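OK so I finally did something with the maple board. Some of you have been hearing about this board since April, sorry in advance, this is going to be a few posts

Background: I got it as a cutting board. It never cut a single onion. Too nice! It sat behind the toaster at the Skalterport apartment and then it moved with me and sat behind a different toaster

Then I started printing little blocks for the kids' shapes table and needed something pale and flat to set them out on, because on a busy surface the small ones just vanish. Especially the blue ones. Ask me how long I spent looking for a blue one (don't)

So the board got promoted. It lives on the perforated blue worktop now and I could not be happier with it. Red, yellow, green and blue on light maple is such a good look, I keep walking over just to rearrange them

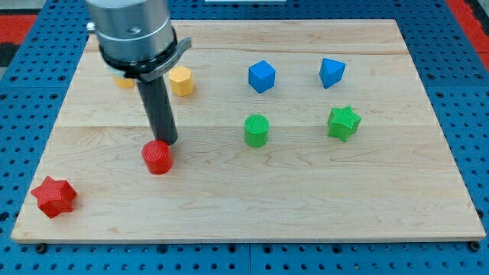 Kamol Suksawat wants to know if I oiled the board before I put printed plastic on it, because his went sticky and everything picked up lint for weeks.

Kamol, I did, and then I had the same panic! One very thin coat of mineral oil, wiped it hard with an old T-shirt, left it standing on its edge for 2 days. No stickiness so far. I think the trick is the wiping -- if you think you're done, get a clean bit of shirt and go again

Also it's a glued-up board, strips side by side, so I did NOT soak it or scrub it. My last one went in the dishwater exactly once and came out shaped like a potato chip

For everyone asking about the printing: plain filament, nothing fancy, slow first layer. I sand the bottoms a little on a flat sheet of sandpaper so they stand up straight. Any block with a wobbly bottom goes in the reject jar. The reject jar is very full

Peiyu Zeng wants wooden blocks instead and we've been arguing about it for 4 days. Yes, wood feels nicer in the hand. But I can print a replacement overnight when one goes under the fridge, and they always go under the fridge

Next up is a storage tray. I've got a sketch, it's bad, the corners are wrong and I made the slots too tight for anyone with real fingers. Nassoro Ondieki has offered to look at it, bless him

If you have a lid idea that isn't a sliding lid, please send it. I've tried the sliding lid. It does not slide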